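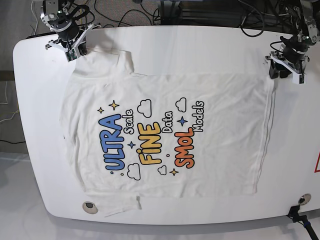
The Hanent Ratings Pack is the thing I wish I'd had when I started trying to predict football results (soccer, if you're reading this in the States) and kept everything in one giant file that took forever to open. It's a set of linked spreadsheets plus a small program called Rivau that plays out the rest of a season for you and tells you how often each team finishes where. I built it for my own use, then friends in my prediction league wanted it, and now it's tidy enough to sell. There's no club badge on it and no fancy colors, and I'd like to keep it that way because you'll be staring at it all season.

What you get

The main sheet holds a rating for every team, split into attack and defense. You type in the scores after each round, press the update button, and the ratings move. A big win over a weak side hardly shifts anything. A scrappy draw away to the leaders can shift quite a lot, and people write to me about that every single time! It's meant to do it.

Then Rivau takes over. It plays the remaining fixtures 1000 times and fills in a table with title chances, relegation chances and average points. You can run more if you want to, but I never bother – the numbers barely change and my machine gets noisy. On an older computer go and make a coffee while it works.

There's also a results archive with 644 matches already typed in and checked, so you have something to test on before you trust it with this weekend. I did the typing myself over most of November and I still find myself remembering scores from games I never watched.

The two rating methods

You can switch between two methods in the settings sheet. Bogdan is the slow one. It looks at the whole season and doesn't get excited about a good couple of weeks, so it's what I use for final league positions. Drokex only looks at the last 6 matches and it jumps all over the place, but I like it for cup ties and for teams that have just changed managers. Some customers average the two. I've tried that and can't say I saw much difference, but it's your pack once you've bought it, so play with it.

Please don't switch methods halfway through a season without saving a copy first. The old ratings get written over and I can't get them back for you.

What it doesn't do

It doesn't know about injuries or suspensions. If a team's best striker is out you can knock down their attack rating by hand (there's a column for it, marked ADJ) and put it back when he's fit. It doesn't download scores either, so you'll be typing them in. A full round takes me a few minutes with the paper open next to me. And it won't pick your bets. I use mine for arguing with people, mostly.

Knockout tournaments work, but only if the bracket is fixed before you start. Competitions with a fresh draw every round are on my list for the next version.

What's new in this version

I fixed the bug where a postponed match was counted as a goalless draw (sorry, that one was embarrassing). Home advantage can now be set separately for each team – handy if yours plays on a terrible sloping field. Tables with a points deduction finally sort properly.

Ordering

The pack comes on 3 floppy disks with a short printed guide, or I can email the files if your connection is up to it. You need a spreadsheet program that can run macros. If you bought the last version, the upgrade is free, just send me the email address you ordered with and tell me disks or email.

Page last updated February 17, 2000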